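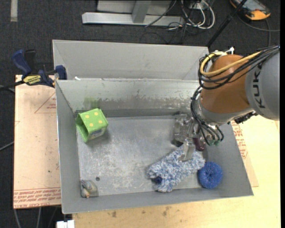

Skilla sells household odds and ends from a single-story building on the east side of Clevenley. It opens to the public at ten. The back room starts at six, and the woman who has run it for four years asked that we come at that hour if we wanted to talk, when the phone is quiet. She didn't want her name used. "Put the back room," she said. "People know who that is."

Her job is what the store calls mixed goods. These are things that arrive without a proper case or a matching order: overstock from other shops, returns, display pieces, the ends of pallets. Cleaning supplies make up the largest share. After that come small boxes and containers, kitchen tools, party goods, and a long list of things she files under "soft."

"Soft is anything that changes shape when you put it down," she said. "Dusters, mop heads, cloths, bath mats, slippers with no backing card. You can't stack soft. You can't measure it very well either. One person will say a duster is twelve inches and the next person will say fifteen, and they're both right, it depends on how it landed."

The store's list currently has 489 different items on it. She keeps it in a binder as well as on the computer, and the binder is the one she reaches for. Each page has a name, a short description in her own words, and a shelf code. The descriptions are plain. A round scrubber is "scrubber, round, rough all over." A shaggy duster is "duster, long hair," with the color after it in pencil. The pencil is for things that come in a different color every time.

"I used to write the color in pen," she said. "Then we'd get the same thing in pink and somebody would make a new page for it. At one point we had three pages for one sponge."

Nearly everything passes through gray metal bins before it goes anywhere else. She bought them used when a hardware supplier called Dreßler closed its Clevenley branch. They replaced cardboard trays that had gone limp at the corners.

"I like metal because it wipes down," she said. "Somebody sends back a bottle of dish soap with the cap loose, and in cardboard that's the end of the tray. In metal you get a cloth and it's over in a minute. They do pick up marks. Paint, marker, color off a plastic handle. Some of that comes off and some of it doesn't, and I've quit worrying about it."

She likes sloped sides too. Small things slide down to where a hand can find them. Round things are another matter. A round scrubber will settle at the bottom of the slope and stay there while everything else gets taken out, and new people tend to miss it. She tells them to look along the edges of the floor before they call a bin finished.

We asked what makes a good bin, meaning a good mix of things to work through. She thought about it while she cut the tape on a carton.

"Few things, and different," she said. "If I put in a box, a scrubber and a duster, anybody can tell those apart from across the room. You pick up the box, it's a box. If I put in six kinds of cloth, you're going to be standing there reading tags. So I mix on purpose. A hard one, a rough one, a floppy one. It goes quicker and people make fewer mistakes."

Color helps less than most people expect, in her opinion. Cleaning goods run heavily to blue. Blue scrubbers, blue cloths, blue-and-white dusters, blue gloves. When two blue things are touching, she said, people take them for one thing and lift them together, or they see the bigger one and leave the other behind. "I'd pay extra for a company that made everything orange."

Patterned boxes are her favorites, and she admitted to keeping a few at home. Dots, stripes, fruit, cats. They come in as gift boxes or small storage boxes, and they sell well in the spring and again before the holidays. One carton last March held 288 of them, all the same green with dots, and they were gone before school let out.

"A box like that is easy until it's open," she said. "Closed, it has six sides and you know what you're doing. Open, it's got a hole in it, and things get in the hole. I've found pens in there. I found somebody's sandwich bag, with the sandwich. So the rule is you look inside every box, and you look before you read the label."

Labels came up often. A label should be flat, she said, and on a side that doesn't get rubbed. Suppliers put them wherever they like: over a corner, across the lid, along the bottom edge of the pattern where the customer will later try to peel it off and take the paper with it. Her staff move a label only if it covers the closing of the box. Otherwise it stays.

"The customer wants the label gone and I want the label on," she said. "I win until it goes out front."

Dusters are the item she has the most to say about. The store sells over 200 in a good month, mostly the shaggy kind with loose strands, and she has tried most of them herself. The ones she recommends come from a brand called Hakamora. They have a longer strand than the others, and they hold their shape on the shelf for a while before they flatten.

"You're supposed to shake it out before you use it, and almost everyone forgets," she said. "It's been lying in a carton with weight on it. It comes out looking like a dead animal. You shake it, run your fingers through the strands, and it opens up. Then it picks up dust. If you don't do that it just pushes the dust to the other end of the shelf."

She took one from the rack by the door and showed us, holding it by the end and giving it three hard snaps. She does this with each one before it goes out front. She also turns it over and checks the part the strands are fixed to, because loose stitching there means the whole thing will shed on the first wash.

How should it be washed? "By itself, cool, no softener. Softener coats it. Then hang it up somewhere, don't put it in the dryer. I say that to customers every day and they nod, and I can tell they're going to put it in the dryer."

Scrubbers she treats more simply. A coarse one is for pans, grill grates, and the outside of flowerpots. It's too rough for anything with a coating. She sorts them by pushing a thumb into the middle. If it springs back it goes on the shelf, and if it stays dented it goes in the clearance basket at half price, where it sells anyway. "It's fine for a flowerpot," she said.

By seven-thirty the first cartons had been opened and the early crew had come in, hung up their coats, and started on the day's mixed goods. She walked over twice while we talked. The first time she moved a package of clothespins from one bin to another. The second time she only looked, and came back.

We asked if the work had changed much since she began. She said the amount had gone up and the packaging had gotten worse. Things that used to come in a sleeve now come bare, with a sticker. She doesn't mind, since it makes less trash, but bare items get tangled. Duster strands catch on the rough side of a scrubber, and pulling them apart quickly takes strands with it. She holds the scrubber down and lifts the duster away slowly.

"I tell people, if it feels stuck, it's stuck, so stop pulling," she said. "Put it down and see what it's caught on."

There are things she would change. She wants better light over the north wall, where dark items disappear. Maroon, navy and brown all look black there until ten in the morning. She wants a second rack for long-handled goods. She has asked for a floor mat and been told it's on order, which she has been told before.

And there are things she wouldn't. She won't pack soft goods under hard ones, whatever the supplier does. She won't send out a box she hasn't opened. The binder stays too.

Before we left she went back to the carton she had been cutting when we sat down. It held bath mats, rolled tight and tied with string, and she turned to the page for them. The color was in pencil. She erased "gray" and wrote "tan."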